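Home Archive Robotics Notes About

Reading resets: what a second look at the failures changed

6 min read

For most of the winter I have been working on a scoring problem that looked like a policy problem. The task is simple to state: pick up a food item, put it on the plate, let go. The policy runs two arms in simulation, trained by behaviour cloning on teleoperated demonstrations, and the success number it reported had stopped moving. I changed the learning rate schedule, then the action chunk length, then the image augmentation. None of it shifted the result by more than the spread between seeds.

The evaluation set has 388 episodes. Object poses are drawn from a fixed list of seeds so that two checkpoints see the same starting layouts. An episode counts as a success if the object's centre of mass is inside the plate's radius at the final timestep and neither arm is in contact with it. That check was written by me in July, in one sitting, and I had not looked at it since.

On Tuesday I stopped tuning and went through rendered final states by hand. The viewer I use for this is a small script called Fellis, which loads the state at a chosen timestep and re-renders it from the policy's own camera. It keeps the letterboxing from the image preprocessing, so what I look at is what the network gets. I find this useful. A wider view is nicer to read but hides occlusion, and the left forearm covers a good deal of the basket from this angle.

The plate layouts gave the most trouble. A croissant is an awkward object for a centre-of-mass test. It is curved, so its centre of mass can sit close to the inner edge of the crescent, and the collision mesh is a convex decomposition that does not match the visual mesh very well at the tips. A pose that rests across the rim can pass or fail on a few millimetres.
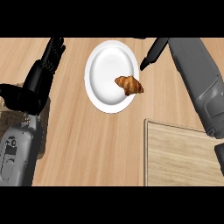
Filed under: Robotics / Evaluation

With the croissant over the right side of the rim and one end out past the plate, a person asked "is it on the plate?" would probably say yes, with some reservation. A person asked "is it placed properly?" would probably say no. My check had no way to express the difference. It returned a single bit, and the bit was sensitive to exactly the region where the judgement is least clear.

The gripper position matters as well. A narrow gap between the fingers and the object satisfies the no-contact condition, but a single state cannot separate an arm that is approaching from one that is leaving. The final-timestep check has the same blindness. If the policy is still hovering when the clock runs out, the episode is scored on where the object happens to be.

I replaced the check with three quantities, logged separately:

Overlap: the fraction of the object's projected footprint that falls inside the outer edge of the plate, computed from the visual mesh.

Settling: whether the object pose stays within tolerance for 20 consecutive steps after the last contact.

Retreat: whether the distance from the nearest finger to the object is increasing over those same steps.

Success is now a threshold on the first and a pass on the other two. The overlap threshold is a choice, and I would sooner publish the whole curve than defend one value. Stustwood, the benchmark I borrowed the table layout from, uses a centre-of-mass test like my old one, so I still report that number for comparison.

Re-scoring needed no new rollouts, as the full state was already on disk. The ordering of my last 6 checkpoints changed. The one I had been treating as the best dropped to third, and an earlier checkpoint that I had nearly deleted moved to first. The old favourite tended to release early and leave objects across the rim, which the old check often accepted.

The asymmetry between the hands is a separate matter. The left arm carries a multi-fingered hand and the right a parallel-jaw gripper, and the action vector is padded so that both fit one head. I suspect the padding costs something on the hand side, but the current evaluation cannot show it. I have 2 ablations queued under the Brandes config and will write them up if they say anything.

Remaining problems: the footprint projection ignores height, so an item leaning against the outside of the rim can score some overlap. The settling tolerance was set by eye. The re-scoring script assumes a round plate and will give wrong values for anything else.

Next post: Contact logging without filling the disk

Brekorstead Notes is sent by email when there is a new post. Enter your address to subscribe. You can unsubscribe at any time.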